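4.2 Rangement en hauteur : protocole et observations

La question de savoir si un manipulateur fixe peut assurer les tâches ordinaires d'une cuisine reste ouverte. Les bancs d'essai existants privilégient la saisie sur table dégagée ; ils renseignent peu sur les déplacements entre deux niveaux, pourtant courants dans un logement. Nous avons donc retenu, dans l'environnement simulé Trirkum, une famille de 18 tâches portant sur un plan de travail et l'étagère qui le surplombe. Chaque tâche a été exécutée 400 fois, avec une position initiale des objets tirée au hasard.

La consigne étudiée dans cette section consiste à transférer un fruit d'un niveau à l'autre sans heurter les objets voisins. La figure 3 en présente deux configurations. Le grille-pain et le cylindre gris restent sur le plan de travail et limitent les trajectoires admissibles du bras.

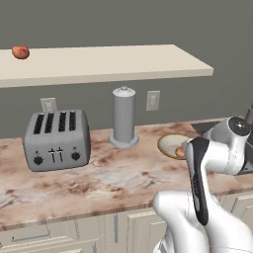
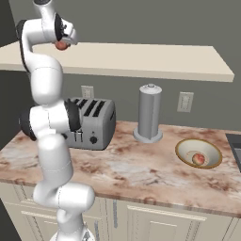
Figure 3. Tâche de transfert entre le plan de travail et l'étagère. Première vue : doigt de la pince devant le fruit placé dans le récipient rond, un second fruit se trouvant sur l'étagère. Seconde vue : fruit tenu par la pince au-dessus du bord avant de l'étagère.

4.3 Analyse des échecs

Les échecs ont été classés par deux annotatrices, I. Goh et I. Oakley, à partir d'une grille commune de 21 catégories. Nous distinguons les erreurs de perception, les saisies instables et les collisions. Les dernières surviennent surtout lors de la remontée vers l'étagère, lorsque l'avant-bras passe à proximité d'un objet haut. Une planification tenant compte du volume entier du bras, et pas uniquement de la pince, en réduit la fréquence.

Ces résultats ne permettent pas de conclure à l'aptitude du système à un usage domestique. L'éclairage, les frottements et la déformation des fruits mûrs sont traités de manière simplifiée dans Trirkum, et le transfert vers le manipulateur réel du laboratoire de Firdale fera l'objet d'une étude distincte.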